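Harkby family court, February list. Short thread on the Hijazi ruling, as the written judgment is now out. 1/

The application was for a declaration of nullity. The ceremony took place abroad, in Sundunum, when the applicant was 15. She was living in Harkby at the time and had been taken out of school for the trip. 2/
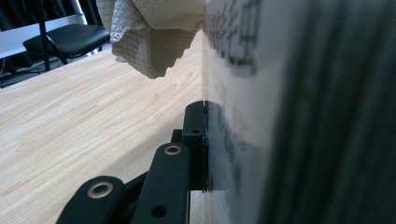
Gripper against a white sheet.

The respondent's case was that the ceremony was valid under local law and that an English court should recognise it. Counsel for the respondent, Ivan Didenko, relied on the signed register entry. 3/

The judge did not accept that the register settled the point. Capacity to marry is decided by the law of each party's domicile – hers was England throughout. Under 16, the marriage is void, whatever was signed. 4/

Consent was argued as well, over 2 hearings. The judge made findings on it but said they were not needed for the result. 5/
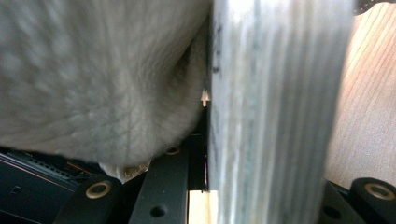
The bundle ran to 350 pages, most of it travel records and messages. The expert report on Sundunum law took up 60 of those and was agreed by both sides before the final hearing. 6/

Vitalii Boiko, for the applicant, also asked for the protection order to be extended. Granted until further order. Her passport stays with her solicitors, Urevia. 7/

Costs: the respondent pays £400 towards the translation of the register. No other order. 8/

Permission to appeal was refused. He can still ask the Court of Appeal directly. I will add to this thread if an application is lodged. 9/9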